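Housing and Health > Working papers > Canby drying study > Section 3

9 min read

3.2 Drying practice and moisture load

Indoor drying was recorded in all dwellings at both sites, Canby and Brukley, over the February monitoring period. The term covers any washed item left to dry inside the heated part of the dwelling, whether on a rack, a radiator, a door or a hanger. Items dried in a garage or on an enclosed balcony were excluded, as the air in those spaces was not sampled.

Households entered each load in a paper diary, giving the start time, the room and the drying method. Small items such as socks and underwear were entered separately from sheets and outer clothing. They are often washed by hand between main loads, and earlier diaries that asked only about "laundry" tended to miss them. The clip hanger (Figure 3) was entered under its own code, distinct from the floor rack. It takes up little room and keeps items apart, so air can reach both faces of the fabric. 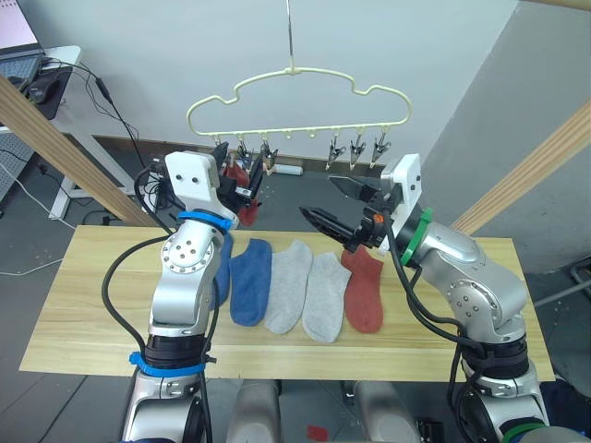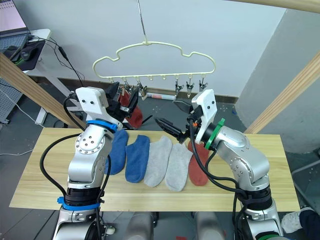
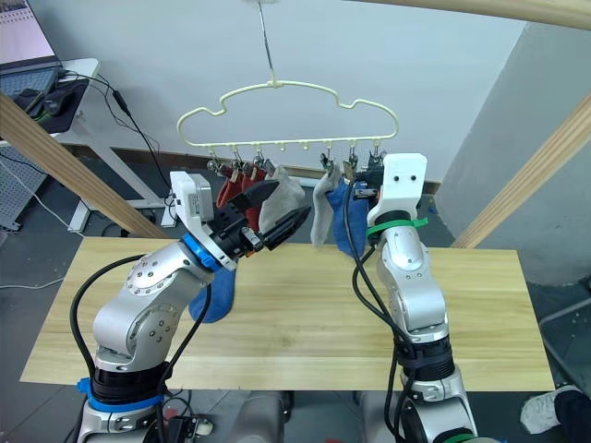 Figure 3. Cream-coloured clip hanger suspended above a wooden tabletop, with a red sock at its left end.

Relative humidity was logged every 30 minutes in the main living room and in the room most often used for drying. Loggers were placed on inside walls, away from direct sun, cookers and kettles. Readings from the first 6 hours after placement were dropped to let the units settle to room conditions.

The water released by each load was estimated from its dry weight and fibre type, following the Tavares method. Loads with an estimated release below 200 grams were grouped as minor. Most hand-washed items fell into this group. A minor load dried in a closed bedroom could still coincide with a clear rise in overnight humidity, particularly where the window vent was shut.

Ventilation was treated as a fixed property of each room. This is a weakness of the analysis, as occupants open windows at irregular times and the diary did not ask about it. The Felus model used in Section 4 allows the air change rate to vary by hour and gives a partial check on the assumption.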